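Toivonen House Residents' Association
Minutes of the December general meeting

Present: Rutilio Zavala (chair), residents of 11 apartments, one representative of Plalliseo, the managing company. Meeting opened at 7:05 p.m. in the ground floor lounge.

1. Minutes of the last meeting
Accepted with one correction. Under item 4, "north stairwell" should read "north entrance."

2. Heating
Plalliseo reported that the circulation pump in the east riser was replaced in the first week of the month. Apartments on the top floor are still colder in the morning than those below. Residents asked for the night setback to end at 4 a.m. instead of 5. Plalliseo agreed to try this until the next meeting and will put a notice by the mailboxes. Residents who still have a cold radiator should write to the office with the apartment number and the room. Calls to the emergency line are for leaks and total loss of heat only.

3. Laundry room
Dryer 3 has been out of order again. The repair firm, Gurik, quoted for a new drum belt and a door switch. Approved. The meeting also discussed raising the price of a wash. One resident said the machines should pay for their own repairs, another that the price went up last year already. Vote: no change for now.
The sign-up sheet will go back to paper. Slots stay at 60 minutes. Anyone more than 15 minutes late loses the slot.

4. Lounge and lost property
The chair reminded residents that the lounge is shared space and that clothing should not be left on the furniture. 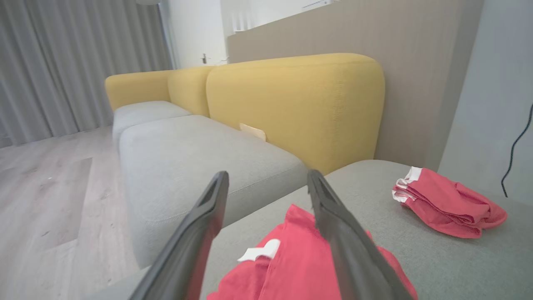
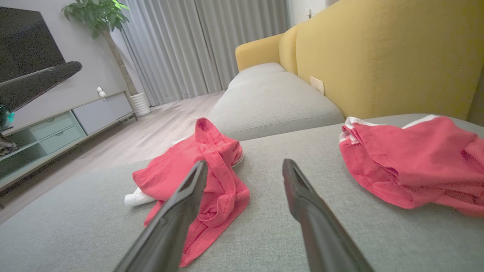
Red clothing on the gray seat cushions.

Unclaimed items will be kept on the shelf in the bike room until the end of the following month and then given to the clothing drive. It was asked whether the same rule covers books. It does not. Books stay on the lounge bookcase.
Booking the lounge for private parties: the deposit stays the same. The key must be back in the office box by 10 a.m. the next morning. Music off at 11 p.m., as in the house rules.

5. Bike room
Four bikes have had tags on them since summer and have not been claimed. Plalliseo will remove them in the new year. A request for a second wall rack was put off until they are gone and the free space can be measured.

6. Snow clearing
Lavetti will do the front walk and the ramp again this winter on the same terms. The back steps are not in the contract. Plalliseo will ask for a price to add them. Until then the sand bin by the back door will be kept full. Residents are asked to move cars from the two spaces beside the ramp when snow is forecast overnight.

7. Other business
The light over the north entrance goes off too early. Plalliseo to check the timer.
Request for a quieter closer on the garbage room door. Noted, cost to be found.

Next meeting in three months, same room. Meeting closed at 8:20 p.m.

Minutes checked by R. Zavala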